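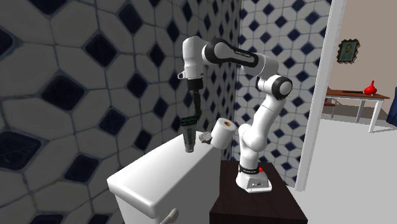 Bought a new printer. A Brato. The old one had started printing everything in a sort of apologetic pink and I felt we'd both suffered enough.

Setup guide is a folded sheet with six drawings on it and no words. Drawing four is either "remove the orange tape" or "wave goodbye to the orange tape". I removed it. There was more behind it.

Found 14 bits of orange tape in the end. Found the last one by printing a page and listening to it get eaten.

The full manual is online. It's 128 pages, and page one tells you to print it out for future reference.

Now the wifi. The printer has a two-line screen and three buttons: up, down, OK. My wifi password has 22 characters in it, including a bracket. You scroll through the alphabet for each one. Capitals first, then small letters, then numbers, and the brackets live somewhere out past the Greek.

Got to character 19 and the screen went to sleep. Woke it up. It asked me to choose a language.

Chose English. It now says "Searching for Nillside". Nillside is my neighbour's network. I don't know how it knows about Nillside and I don't like that they're getting on.

Second go at the password. Read it out loud as I went, so if anyone in the street wants to use my internet, help yourselves.

Connected!! Laptop can't see it. Phone can see it twice. One of them is called Brato and the other is called Brato (Copy 1), and only Copy 1 works.

For the laptop you need the Fiore app, which is the one that does the scanning as well. Fiore would like an account, my date of birth and permission to know where I am. I'm next to the printer, Fiore.

Test page printed. It's a test page telling me I'm low on cyan. I have owned this machine since lunchtime.

Read the small print on the box (page 75 of the manual also mentions it, cheers). The ink it comes with is "starter ink". Proper cartridges cost more than I paid for the last printer, back in August when I swore I'd never buy another one.

Tried the cheap Skernen cartridges a friend swears by. Screen says "Unknown ink. Continue?" with the options Yes and Later. Pressed Yes. It's thinking.

Still thinking.

It's printed my return label. In pink.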